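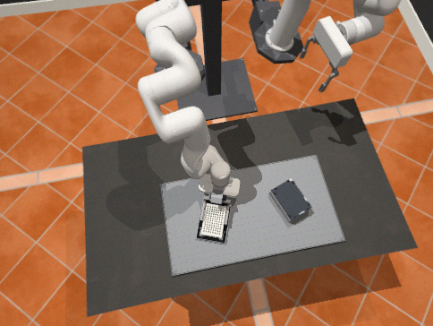

Lærke Brynjólfsdóttir asks why a robot would stop in the middle of a job when nothing has hit it and nothing is broken. It is a good question. The answer concerns a fault that engineers call a deadlock.

Why Did the Robots Stop?
A learning page for young visitors, from the Anberg Education Office

The job

At the Thorlacius laboratory in Filton, two robot arms share one table. Their task is to handle a well plate. A well plate is a flat tray with many small round cups, called wells, set in straight rows. Scientists use the wells to hold tiny amounts of liquid.

Before the real arms are allowed to try a new job, the engineers build the whole room inside a computer. The table, the arms and even the floor tiles are drawn in three dimensions. This is called a simulation. A mistake made in a simulation cannot spill anything or pinch anyone's fingers.

In December, the engineers asked the computer to run the same job 100 times. A program named Protolow gave the two arms their instructions. On run 42, both arms stopped moving and did not start again.

Two arms, one space

Each arm can reach the middle of the table. If both arms went there at the same moment, they could bump into each other. For this reason, Protolow has a rule: an arm must ask for a space before it enters, and it must wait if the other arm is already using that space.

The rule is a sensible one. People follow similar rules at a narrow bridge or a single bathroom sink. The arms stand close together, and one can pass in front of the other, so the rule is needed very often. 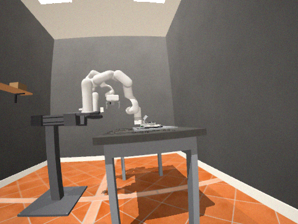 What is a deadlock?

Imagine that two children are painting. One child is holding the only brush, and the other is holding the only jar of paint. Each child says, "I will give you mine when you give me yours." Both are being careful, and both are following a rule, but no painting is done. That is a deadlock.

On run 42, the first arm had been given the space above the plate. It needed the space beside the plate before it could move away. The second arm had been given the space beside the plate, and it needed the space above. Each waited for the other. An arm does not become bored or annoyed, so it would have gone on waiting for as long as the computer was switched on.

The other 99 runs finished correctly because one arm was always slightly ahead. On run 42, both arms asked at almost the same instant. A fault that appears only once in many tries is called an intermittent fault. Such faults are hard to find, and this is one reason engineers repeat a test so many times.

Was it dangerous?

Nothing was damaged, as the fault took place in the simulation. In a real laboratory, a stopped arm can still be a hazard. A person may believe that it is switched off and reach across the table. If the arm then receives the instruction it was waiting for, it may move without warning.

Staff at Thorlacius are taught that a still robot is a waiting robot. They must press the stop button and check that the power is off before they put a hand near the arm — even if it has not moved all morning.

Looking from more than one place

The engineers also looked at the table from different positions. A view from far back takes in both arms. A view from close by shows more of the small parts, such as the holes in the white panel, but large dark shadows may lie across the table, and much of the room is out of sight. An engineer who used only the close view might not notice that a second arm was waiting.
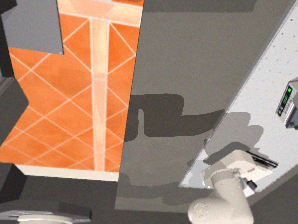 How the fault was repaired

Weidong Xu wrote a new rule for Protolow. An arm must now ask for all the spaces it needs before it begins. If it cannot have every one of them, it takes none, and it tries again a moment later. A timer was added as well. If both arms are still for too long, the program stops the job and calls a person.

The job was then run over 200 more times in the simulation. No deadlock was recorded.

Words to know

Deadlock: a fault in which two machines each wait for the other.
Intermittent fault: a fault that happens only some of the time.
Simulation: a copy of something, made inside a computer, used for testing.
Gripper: the part at the end of a robot arm that holds things.

Something to try

Sit across a table from a partner and place one pencil and one sheet of paper between you. Each of you needs both items to draw a circle. Write down a rule that lets both of you finish, and then test it when you both reach out at the same time.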